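Limpieza y puesta a cero de los dedos de la pinza, célula Stiltberg

Procedimiento para el cambio de turno o cada 200 ciclos. Registrar el resultado en la hoja 14.

1. Abrir la pinza al máximo y llevar el brazo a la posición de reposo, con la mesa despejada.
2. Cortar el par de los motores desde el panel Dirkard y esperar a que se apague el piloto.
3. Pasar un paño sin pelusa por las caras interiores, siguiendo el estriado. No usar disolvente.
4. Revisar las puntas a contraluz. Las fibras se retiran con pinzas antiestáticas, nunca con aire a presión.

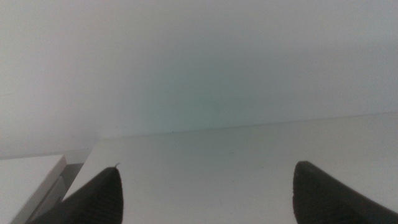

5. Restablecer el par, cerrar despacio hasta el contacto y pulsar Cero. La lectura del encoder debe quedar en 356, con una tolerancia de 17 cuentas.
6. Si queda fuera, repetir desde el paso 2. Al segundo fallo, avisar a Veronika Szabó antes de aflojar los tornillos de los dedos.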